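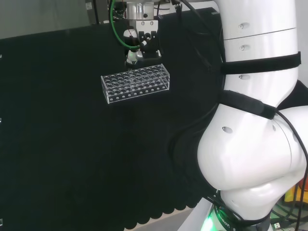

The Claims Desk at Stodlow wished to know whether the river could be said to have resigned. It asked this in writing, on the proper form, and it asked for a reply before the end of March.

The Office of Waters considered the question at its regular session. The river Manole had served the town of Stodlow for 90 years under a standing agreement, by which it was to pass beneath the lower bridge at all hours and to carry away whatever was given to it. On the first morning of the month it did not pass. The bed was inspected and found to contain stones, a gate, and a letter addressed to the Office.
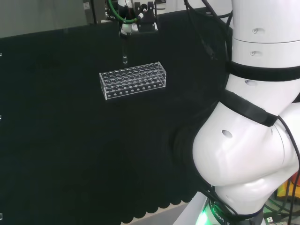
The letter was short. The river stated that it had been moved twice without being consulted, that its name was misspelled on the bridge, and that it had accepted a position at Brukwood, where the valley was wider. It gave 3 days' notice, which had already run out by the time the letter was opened. It asked that the herons be kept on at their present rank.

A search of the files confirmed the misspelling. It also turned up 38 earlier letters in the same hand, each stamped as received and none of them answered.

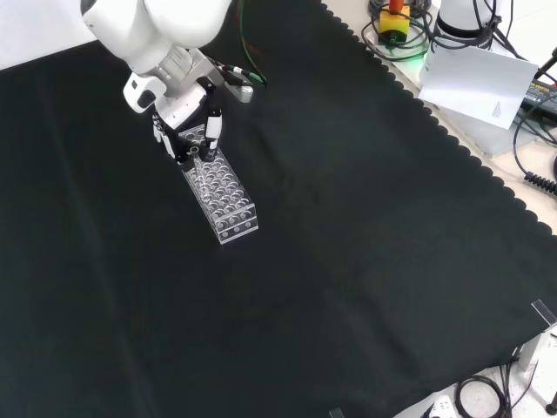
The Office sent an inspector to Brukwood to discuss terms. The inspector's report notes that the river was polite but would not stop to talk, and that the interview was held at a walking pace along the bank. Samples were requested. The river declined to be put into tubes, and the inspector returned with nothing to stand in the clear rack, a long block with a place for every sample the Office might have wanted. The report is filed under Prornodska, where the river is said to have been born.

The Office has therefore replied to the Claims Desk as follows. The river has resigned. The name on the bridge will be corrected at public expense. The position remains open, and applications from streams of good character will be read in the order in which they arrive.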